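September 2026, Tuesday

Rozália's number came in before lunch and she is pleased with it. Over 800 grasps in the simulator with the Nedelcu method, the one that learns from the wrist view plus the room view, and she wants to call the kettle task solved. I said I'd look at the renders first. I've been the office wet blanket since August and may as well keep the job.
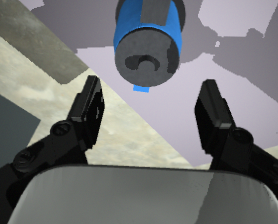

My trouble is with what the policy is really learning. We say "kettle," but to the wrist view it's a dark round end with blue wrapped around it, and the fingers wide apart with nothing touching either one. I'd bet it goes for the color. Saturated blue is an easy thing to find against pale gray, and I don't own a kettle that bright.

Rozália says Kisero randomizes the colors. I checked the settings and it does so in 11 of the 2435 runs. That's a rounding error – I told her so, maybe too sharply. 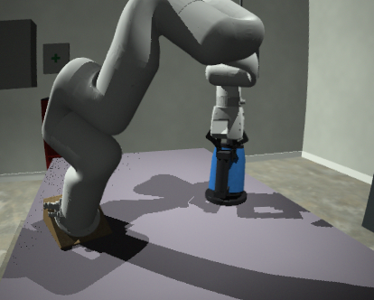
The other thing is shadows. The ones in Nadau have edges like cut paper, and I'd like to know how much the policy leans on them to judge height. She thinks hardly at all. She hasn't turned them off to find out, so neither of us knows.

We agreed on 10 starts with soft light and a beige kettle, same arm, same table. If it holds up I'll take back most of what I said. I wrote my guess on a slip and put it in the drawer.
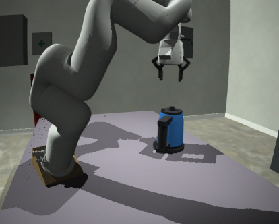
Still to do

Ask Memell for the soft light settings. Rerun the color check. Buy coffee.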